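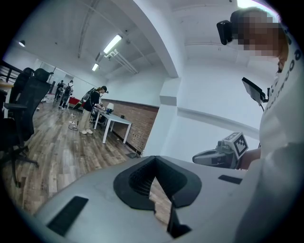
Laltdale Office Systems, Front Desk Team

We have a new phone system. The old one had buttons. The new one has a "communications portal," and to reach the portal you need a password, which is reset by calling the help line. You see where my morning went.

Homa Vahidi picked Wivard after a sales call that lasted longer than some of my jobs. They promised we'd be moved over by 6th September. I'll give them this, the old phones did stop working on time.
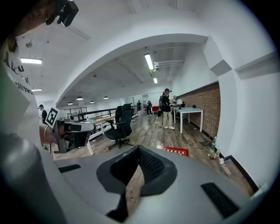 Issue 15

My extension used to be 8. Now it's 576, and we have nine employees. Elis Meredith asked if he could keep his old one and was told that short extensions are a premium feature.

Then there's the hold music. It's a pan flute, and it plays to us as well as to the caller,
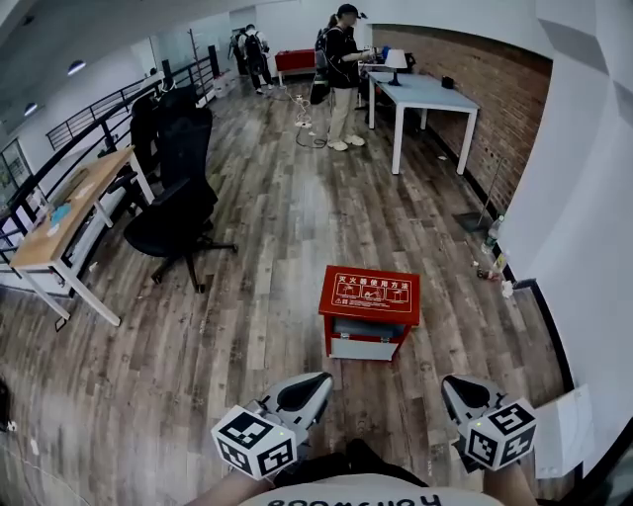

so both sides come back to the conversation a little changed. Siwan Prydderch now hums it at the copier. I've asked for silence instead and have been given a ticket number.

Voicemail arrives as email, typed up by the software. Yesterday I had an urgent message from "Moth Ease Ponds." Mathis, if you're reading this, I called back. I got the flute.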